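Spent the afternoon at the Illcombe open lab with Pallavi Pandey, who has been teaching an arm to tidy a table by driving it remotely. You hold a small controller, the arm copies your hand, and everything gets recorded. Do it enough times and the policy is supposed to take over. That's the pitch, anyway.

My first eight tries were awful. I kept swinging too wide and too fast, then creeping the last inch like someone parking a borrowed truck. Pallavi says new drivers all do this and that the bad runs get thrown out. I asked who decides what counts as bad. She does, by watching them back. 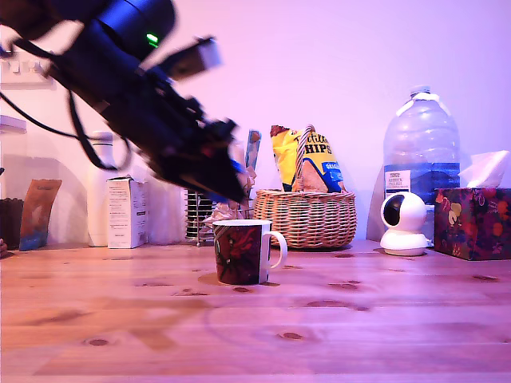
*Coming in on the mug, much too fast. Chips and tissues behind and beside it.*

Her set for this task has 2,884 runs in it. I was impressed until I asked how many tables that covered. Three. Same mug in most of them too. So when the Lenau people say their arm "learned to clear a table," I'd like to know whether it would cope with my kitchen, where the mug handle points wherever the last person left it.

I don't think the work is fake - Pallavi is careful, and she writes down every failure. But a lot of what gets called learning looks to me like a very patient person doing the same chore over and over. After 21 runs my wrist hurt and I'd started cutting corners on the approach. Does the arm pick that up as well? She thinks probably yes.

I'm going back in July to see it run without anyone on the controls.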